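November, evening

Back from the open day at Fletix. Writing this up before the details go. I got there a little after the first session had started and missed the introduction, which I gather was mostly about the building. The kitchen cell was the one I had come for. It is a plain run of cabinets and a butcher-block counter with a Franka arm beside it, and the task on the sheet was retrieval and placement of cups, drawers included.
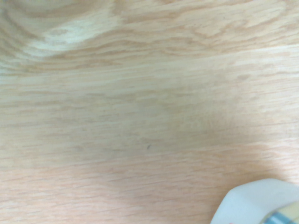
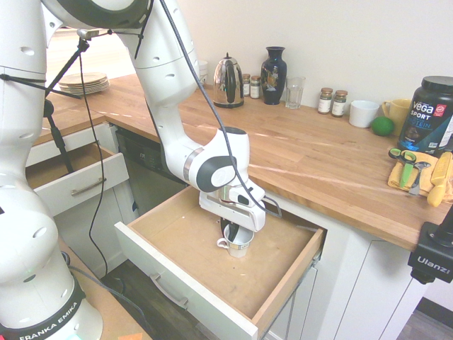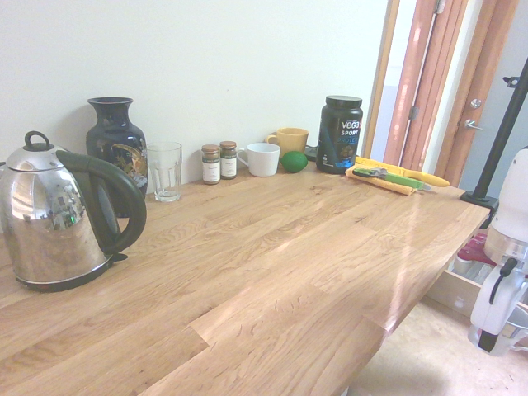
Gunnlaugur Ladefoged ran the demonstration. He talks quietly and keeps his hands in his pockets, so half the group drifted off to the Prillarent stand where there was a screen and coffee. I stayed for the full set of 20 trials. He had the success criterion written down before he began, which I appreciated: mug upright, released, gripper clear of the drawer, no contact with the drawer front. Anything else was marked as a failure, including two that I would have let pass.

Result for the session was 8 failures. Most of those were at the grasp. The fingers go inside the mug and open or close against the wall depending on the approach the policy picks, and when it picks badly the mug tilts and the handle ends up against the wood. Recovery from that state is poor. It tries the same approach again, a few millimeters over, until the time limit. Ladefoged said they had very few recovery examples in the training set and were collecting more this month.

Asked him about depth. The wrist view gets very little to work with when the arm is low over bare wood, just grain, glare and its own shadow. He agreed and said the fixed views carry most of the load until the last stretch. I asked whether they had tried dropping the wrist view altogether. They had, and placement got worse, so it stays in. He did not have the numbers with him and I did not press.

Cycle time: I timed one clean run on my watch at 118 seconds from start to release. Slow, and he made no attempt to sell it as anything else. The speed cap is set for visitors. Without it he thought roughly 20 seconds could come off, with the rest being pauses between action chunks that need to be fixed in software.

Points to follow up:
Drawer opening was not part of the trials. Ask if it is trained separately or scripted.
Calibration interval for the fixed cameras. He said "when it drifts," and I would like to know how they detect that.
Whether the glare on the counter was varied in training or just left as it falls.
Finger pads. Ours on the Lukon line wear at the tip first. Did not get to ask about theirs.

Lunch was sandwiches on the loading dock. Talked with a woman from Omoregie who is doing bin picking for a pharmacy warehouse and has the same trouble we do with clear plastic. Her fix is a second light at a low angle, switched on only for the grasp frame. Cheap enough to try. She is going to send me the part number for the controller.

The afternoon talk was on data formats and ran long. I took one page of notes and most of it is a diagram of their folder layout. Their episodes are stored with the failure label attached at recording time by the operator. We do ours later in a batch, from video, and disagree with ourselves a good deal. I will bring that up at work tomorrow.

Left at half past four. Road was wet and it took the long way around the reservoir to avoid the bridge work. Need to find the receipt for parking.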